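Working alongside the tidying robots: your questions

Hello all, and thank you to everyone who stayed behind after the June meeting or left a note in the linen room at Phuthong House. Between us we have gathered up the things people asked most often about the Kutomura project and tried to answer each one properly. Some of the answers run on a bit, sorry, but we would sooner tell you too much than have you hear it second-hand on the stairs. Lamai Thepsuriya and Boonsong Chantharasri wrote most of it, and Vandana Upadhyay in the pay office checked the parts about hours and money.

What is Kutomura, and which buildings does it cover?

Kutomura is the name we have given to the robot work in our serviced flats. At the moment it covers the 86 flats at Phuthong House and nothing else. Braltthorpe will stay exactly as it is until the Phuthong team have told us what they think, and even then there would be another meeting first. If you work across both sites, your Braltthorpe days carry on just as before.

What will the robots do all day?

Mostly they pick up. Guests on long stays who book the weekly tidy leave clothes on sofas, chairs and beds, and as you all know far better than the office does, gathering and sorting those clothes takes up a good part of the visit before any cleaning has started. The robots are there to lift clothes from the living room seats and put them in the sorting basket. Folding is something we would like to come to later on, but they are not doing it for guests now and it won't be added to anybody's sheet without a word to you first.

They do not clean bathrooms, they do not make beds, and they do not go into a flat by themselves. A member of the Bruso housekeeping team is always there.

Why start with clothes? Surely there are easier things.

There are, and Jirayu Chareonsuk, who looks after the robots for us, would be the first to agree with you! A mug has a shape and keeps it. A jacket dropped on top of a jumper is a different shape every single time, with sleeves inside other sleeves and a zip somewhere in the middle of it all. But we asked you what you would most like help with, and bending over low sofas to gather up clothes came out well ahead of everything else, so that is where we began.

The hard part is working out where one thing stops and the next begins. When you reach into a heap of dark and grey clothes you feel the edge of a cuff or the teeth of a zip almost without thinking, and you know you have hold of one garment and not two.

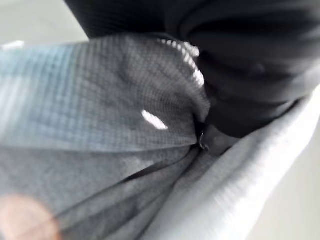

The robot has to manage that largely by looking, and layers of similar cloth give it very little to go on. Anything with a zip pull, a bit of shiny trim or a strong change of colour tends to help. Grey on grey is slow going. We kept a tally of garments lifted during the practice weeks, and it stood at 2,599 when we stopped counting. Plenty of those were lifted two at a time and had to be put back, which is all useful practice, even if it is a little painful to watch when you have a trolley waiting in the corridor.

Am I going to lose my job or my hours?

No. We know this is the question that matters most, and we are sorry it took us until June to say it in front of everyone. Contracted hours at Phuthong House stay as they are for every person on the team. The visit slots have not been shortened either. If a robot has gathered the clothes, you still have the whole slot, and we would like you to spend it on the parts of the flat that always get rushed.

We can't promise that the work will look the same in ten years, and we don't want to pretend we can. What we can promise is that any change to the slots would be discussed with you before it went on a rota, and Vandana will put your own position in writing if you would find that a comfort. Several people have already asked for this and there is no need to feel awkward about it.

Will I be paid any more for working with one?

Yes. Anyone who completes the training and agrees to be a robot partner gets a yearly payment of £1,000, spread evenly over your monthly pay. Part-time staff get the same amount as full-time staff. We had a long talk about whether that was fair, and decided that learning it takes the same effort however many shifts you do.

What does the training involve?

It takes 3 mornings, all paid and all inside your usual shift. The first is spent in the practice flat on the ground floor, getting used to where to stand and how to stop the robot. The second is clothes on the sofa, over and over. On the third you do a full visit with Jirayu or Prasert Kaewkla beside you. Prasert has been a housekeeper here longer than most of us, and was very doubtful about the whole idea, so do ask him anything you like. He will give you a straight answer.

You don't need to know anything about computers. You do need flat shoes that cover your toes.

Where should I be while it is working?

Close by, beside the sofa and not in front of it, where you can see both of its hands. It reaches with one arm and the other may hang quite low over the carpet, so please don't kneel or put your bag down on that side. Keep the stop button in your hand or clipped to your tunic. If a garment is well caught under a cushion, stop the robot and free it yourself.

You will notice that the hand gathers cloth up into a bunch before it lifts. We had a few worried questions about creasing, and it is true that things come away looking rumpled, but they are on their way to the sorting basket in any case. Please take silk, knitted lace, or anything with beads off the sofa by hand before you begin.

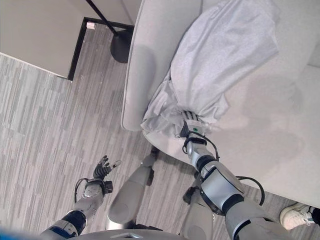 What happens if it damages a guest's clothes?

Tell the front desk, fill in the same blue form you would use for anything else, and leave the garment with them. It will not be counted against you. We want to be very clear on this, as two people told us they would rather not take part in case they were blamed for a torn seam. The cost is met by Bruso and the guest gets a call the same day.

Is it recording me?

The robot uses cameras to see the clothes and the furniture, and that does mean you may be seen too, even if it is only your shoes. Pictures are kept for training the robot and for nothing else. They are not used to time you or to check your work, and your supervisor has no access to them. Guests are asked when they book, and if a guest has said no, the flat will be marked on your sheet and the robot stays downstairs.

Can I say no?

Of course you can. Being a robot partner is a choice, and you may change your mind either way, as often as you need to. Those who prefer to work as they always have will keep their usual floors and their usual teammates.

It is very slow. Are we meant to wait for it?

Please don't! Start on the kitchen side of the room, where you can keep an eye on it. If it has been fussing with the same jumper for a long while, stop it, pick the jumper up and move on. Jot down the flat number for Jirayu when you have a minute, with a word or two on what sort of garment it was. Those little notes have been more helpful than anything else we have had, including the one that just said "tights, never again".

How do I sign up, or ask something that isn't here?

Put your name on the list in the linen room or catch Lamai at handover. The next training mornings begin on 27th September, and there will be more after that for anyone who is away. If your question is a private one, Vandana is happy to talk in the pay office with the door closed, and you can bring a friend along. We will keep adding to this page as more questions come in.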